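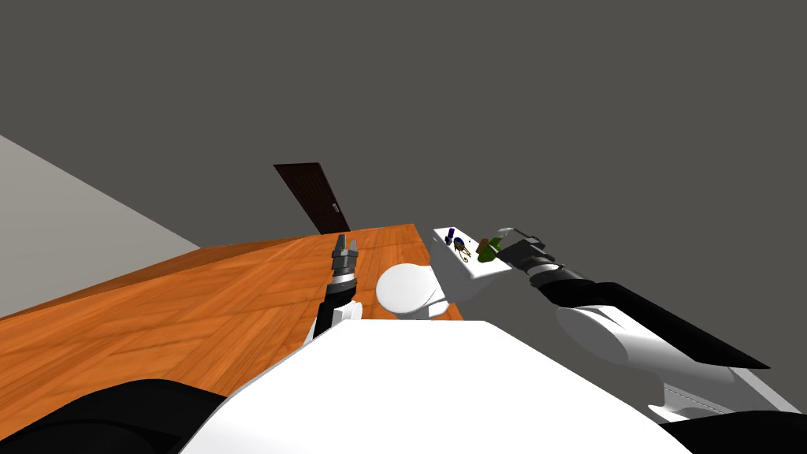

**22 October 2019** – sim bench, tray task

Picked up where Amnuay left off with the two-arm setup. He'd got the tray loading properly at last (it kept spawning inside the table, remember?) and I spent most of the afternoon on the right arm and the green bottle. The reach is fine now. The grasp is a mess! With the old finger friction the bottle squirts out sideways, so I bumped it up and got a hold on 14 runs out of 46. Not great, but Sumathi's last batch got 2, so I'm taking it.

Things I changed:

- physics step halved, which made everything crawl, so I put it back
- approach angle for the right wrist, flatter than before
- left arm parked with the gripper open and pointing up. It was drifting into the white dome thing every few runs and I got tired of watching it
- episode cutoff is 900 steps now. Stelios, if your logger still assumes the old number it will chop the end off, sorry

The small stuff is still a headache. The purple bottle is okay by itself, but anything to the left of the green one gets nudged when the fingers come down, and then the scorer calls the whole run a fail. Is that what the Klinhom rules say? I read them as "dropped off the tray" and Ulises reads them as "moved at all" – Myung-ja is going to email and ask. If Ulises is right we need a much slower descent and I'd want to start on that soon, with the club demo in February.

Also tried the Lileo planner for an hour. It's nice when it works, but it loves swinging the forearm way out wide before coming back in, and I couldn't find the setting that stops it. Went back to our own.

The wood texture on the table is Ulises's, by the way, and he wants it kept. Fine by me, though the color detector mixes it up with the yellow and brown piece now and then. Might try plain gray for the training runs and swap the wood back in for the demo.

Next: rerun the same seeds with the slow descent, and ask Sumathi where she put the spare gripper config. It isn't in the Skullow folder, I looked twice.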